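How to hang patterned wallpaper round an inside corner

By Sarahí Becerra
Last updated 2025-02-22

Corners are where most people lose heart with wallpaper, and I do understand why. The long flat wall goes beautifully, you're feeling rather pleased with yourself, and then you meet a corner that leans one way at the top and another way at the bottom. Please don't try to wrap a whole width of paper round it. Even in a newish house it will crease, and once a crease has dried in there is very little you can do except pull the length off and start again.

What you need: a plumb line or a spirit level, a soft pencil, a tape measure, a paper-hanging brush, a seam roller, a sharp knife with plenty of spare blades, and a small tub of overlap adhesive if your paper is vinyl. I use the Flandisitz brush my aunt gave me, but any brush with soft bristles will do.

Step 1. Measure from the edge of your last full length into the corner, at the top, in the middle and just above the skirting board. Write all the measurements down (on the wall, if you like, it's going to be covered) and take the widest.

Step 2. Add 6 mm to that and cut your strip to this width, all the way down. Keep the offcut! It goes on the next wall, and if you muddle it up with the scraps you'll be very cross later on.

Step 3. Paste the strip, let it soak for as long as the label says, and hang it so the extra turns round the corner. Brush it firmly into the angle from the top down. If it puckers, make a few small snips in the turned edge and it should lie flat.

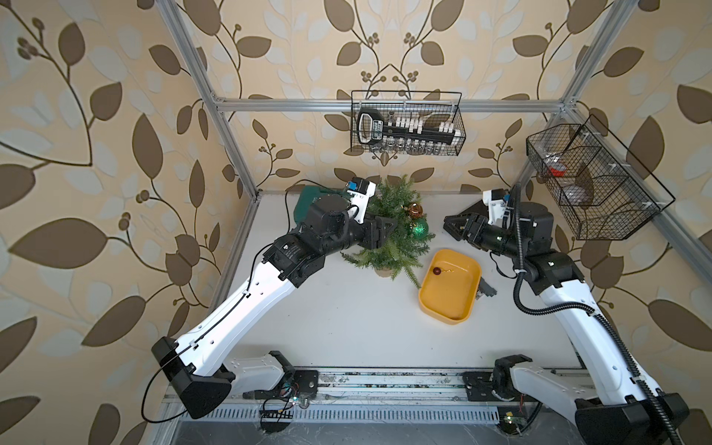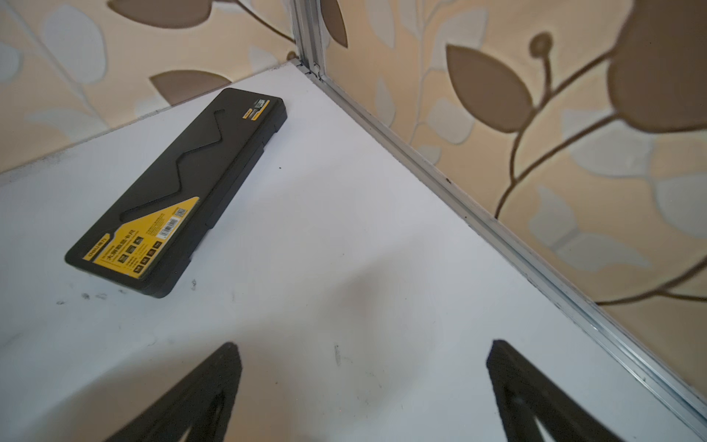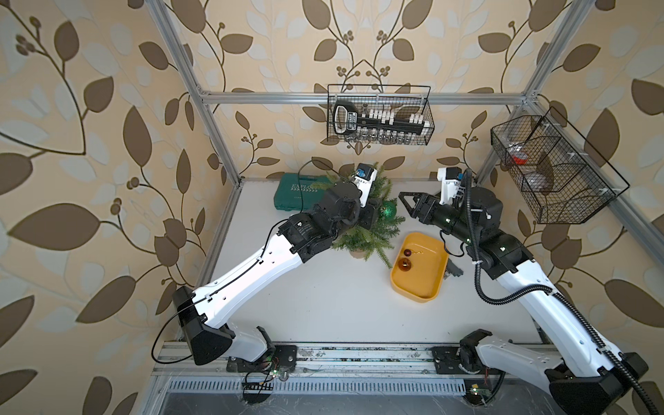 Papered walls behind a white tabletop.

Step 4. Measure the width of the offcut and mark that distance out from the corner on the new wall, then drop your plumb line through the mark and draw a faint line. Trust the line and ignore the corner, however odd it looks to begin with.

Step 5. Hang the offcut with its outer edge on the pencil line and its cut edge tucked into the corner, over the turned strip. You will lose a sliver of the pattern in the overlap. With a big, wandering design it hardly shows, but stripes are much less forgiving — I learnt that in the back bedroom and I still see it every time I change the sheets.

Step 6. Match the pattern at eye level first and let any drift fall towards the skirting. Roll the seam lightly, and wipe off stray paste with a damp sponge before it dries.

If the overlap lifts on vinyl, that's where the tub comes in. Run a thin line of adhesive under the edge with an old paintbrush and press it down again. I had to do this twice in our hall last April, when the heating was going on and off, and it has stayed put ever since.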